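## 3. How people talk about a week's laundry

I should say up front that I came to this topic sideways. I was in Jillthorpe to ask people about their evening routines, and laundry kept barging in. Folks would be telling me about dinner and then drift off to the pile by the bedroom door. So I started a second notebook just for that – and by January it was fatter than the first one.

I ended up with 23 households in Jillthorpe and 20 in Calldale. I asked each of them to keep a diary for 7 weeks and to write down when a load went in, who started it, and anything they felt like grumbling about. The grumbling turned out to be the good part! Apaza's old survey form has a box for "loads per week" and nothing else, so you'd never know from it that people fight over whose turn it is.

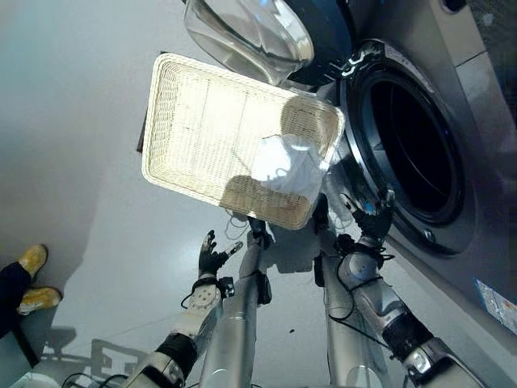

What surprised me most was how few people had a fixed laundry day. My grandmother did, and I guess I figured everybody's grandmother had passed it on. In Jillthorpe, the diaries mostly say things like "ran out of socks" or "kid needs it tomorrow." Calldale was a bit more orderly, maybe on account of the shift work at Bristen, where folks plan their chores around the roster.

Wilson Yupanqui read through the diaries separately and sorted the entries by what set them off. We disagreed on more than 50 of them, mainly the ones where somebody just wrote "time." I had those down as habit and he had them down as need. We talked it over (for a long afternoon, with a lot of coffee) and made a third pile called "unclear."

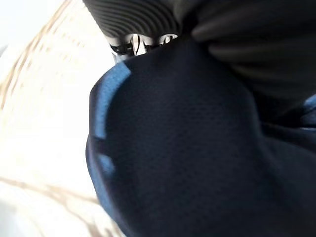 **Figure 1.** Everyday wash: dark navy fabric with a fine, mesh-like texture.

The unclear pile bugs me a little. A lot of it comes from homes where one person does nearly all the wash and sees no point in writing down why. I went back and asked a few of them, and the answers were short – "it was full," "it smelled," "I was up anyway." I kept those in their own words and left them out of the counts in Section 4.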